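Grenamell is back, and I have opinions
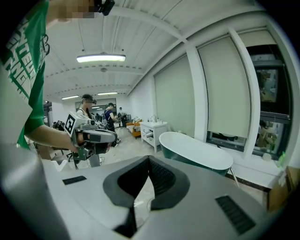
I watched the first 4 episodes of the new season of Grenamell over the weekend, which I had promised myself I would not do. For anyone who missed January's run, it's the one where couples restore a run-down guesthouse and get voted out by the people who stay there. The channel has moved it from Sunday to Tuesday, cut the episodes down to 40-odd minutes, and handed the hosting job to Davoud Golestani, who I liked a lot on the radio and am still getting used to on a screen. He dresses down for it, too. The old host never took his blazer off, and Davoud turns up in T-shirts, the kind with big white letters running diagonally across a green chest, and I have to say the whole show loosened up the minute he walked in!

The casting is better this time. Domnica Căpraru is the obvious star (she tiled a bathroom overnight and then argued with a guest about towels, I was in heaven), but the quieter pairs get proper scenes now and you learn what they did for a living before they got stuck in a freezing house with a broken boiler.

My problem is the schedule. Tuesday puts it right up against Stinine, and Stinine has had that slot sewn up for years. My mother won't miss it. My sister won't miss it. I recorded one and watched the other live, then swapped the next week, and both times somebody spoiled the vote for me before breakfast.

And please, can we talk about the recaps? After every ad break we get the last scene all over again - same shots, same music, same gasp. If you've already shortened the episode, why spend it telling me what I saw before the car commercial?

I'd still take it over the Dronder reboot, which I gave up on after 7 episodes. I hear the finale of Grenamell might go out live. If it does, I'm making dumplings and turning my phone off, and Stinine can wait on the recorder until Wednesday.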